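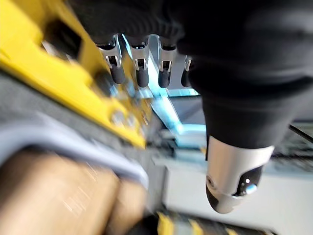 The fingers of a covered robot hand over the work area at the Rener cell.

Stukulwood, June 2026. Rener has released a new version of Zamani, its planning software for robots with multi-fingered hands. The update changes how the software picks a path when a hand has to work close to fixed metal parts.

Earlier versions treated the hand as one solid block. Zamani now models each finger separately, along with the fabric cover on the arm. The planner checks some 3,000 candidate paths before a move and drops any that bring the cover too close to a frame or bracket.

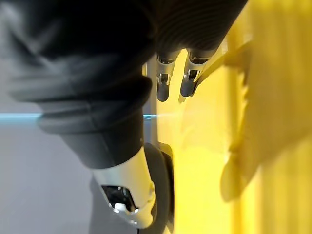

Wrist view added to perception

The software also takes in video from small cameras at the wrist. Bright yellow surfaces had been washing out the fingertips in these views, so Rener retrained its fingertip tracker on 80 hours of recordings. The tracker reports a confidence value for each finger, and the controller slows the arm when that value drops.
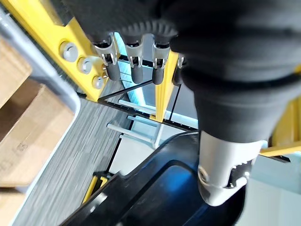 Two arms, one schedule

Both arms now run from a single schedule. One hand can hold a black part while the other works against a second part on the table. If either arm stops, the other holds its position for up to 10 seconds before the job is paused. 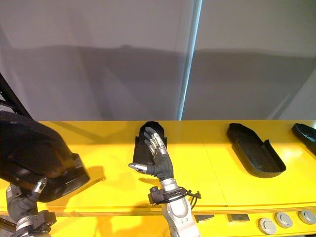
Availability

The update is free for current Zamani users. A plug-in for Nuton, the company's log viewer, is due in September. Rener has posted a list of 27 known issues with the release notes.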